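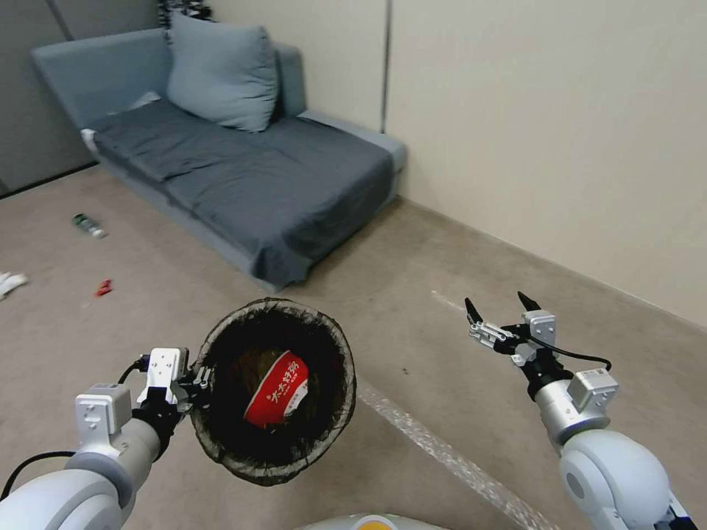 Users of the January release asked whether the Baloma has to be taught every room again after an update. It does not. Saved rooms are kept, but the bin position must be confirmed once, as in step 3 below.

## 4.2 Floor Pickup with a Hand-Held Bin

In this mode the Baloma holds the bin in one gripper and picks up litter with the other. It is meant for light trash such as empty bottles, tissues and paper food containers.

**Before you start**

- Software 3087 or later is installed.
- The battery is charged to at least 40 percent.
- The bin is empty or nearly so, with a rim the gripper can close on. The Fomarano bin sold with the kit fits without adjustment. For other bins, see 4.4.

**Steps**

1. Drive the robot to the edge of the area to be cleared and press **Hold**.
2. On the tablet, open **Tasks > Floor > Pickup** and choose the arm that will carry the bin. The left arm is the default.
3. Place the bin under the open gripper and tap **Grip rim**. When the gripper has closed, check that the bin hangs level, then tap **Confirm**.
4. Draw the pickup area on the map. Leave out rugs with loose fringe.
5. Tap **Start**. The robot plays two tones before the arms move.
6. When the run ends, take the weight of the bin with both hands and tap **Release**.

**CAUTION:** Keep hands away from both grippers while the status light is amber. The free gripper may open at any point in a run.

**CAUTION:** Do not use this mode for glass, liquids or anything hot.

**Note:** Blankets and sheets that hang off a sofa can be taken for litter. Fold them up onto the seat, or mark the sofa as **Keep out**.

**Note:** Thin clear plastic is sometimes missed on the first pass. Set **Passes** to 2 if your floor is pale or glossy.

If the gripper loses the rim, the run stops and code 1923 appears. Wait 10 seconds, set the bin upright and repeat step 3. If the code comes back, replace the finger pads (Marinho type B) or contact Lidgate service.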